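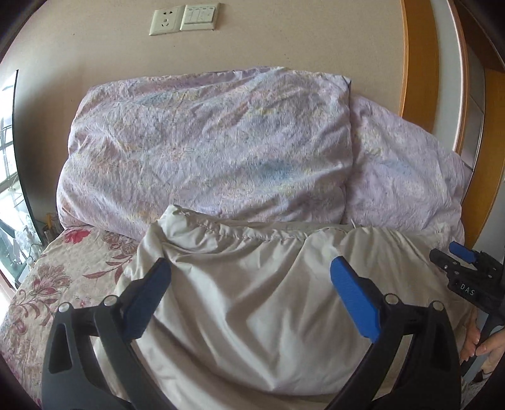 3.2 Home adaptations and service uptake
Public funding for aging in place in Watholm is divided between equipment loans and minor home adaptations. Applications are assessed against a fixed list of rooms, and the bedroom accounts for most requests. Fittings placed high on the wall, such as the paired socket and switch plates in Figure 3, can be out of reach from a seated position and are eligible for relocation. The grant ceiling is 1000 per household, payable in no more than 2 installments.

Uptake remains low among tenants, who need written consent from the owner. 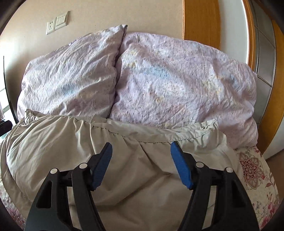
Haf Gethin

Figure 3. Bedroom with bedding and wall fittings.

Private providers entered the market after the March revision of the tariff. Britell offers installation under a service contract, while Venska sells equipment only. Neither reports repeat purchases by age group, so demand beyond the subsidized segment cannot be estimated.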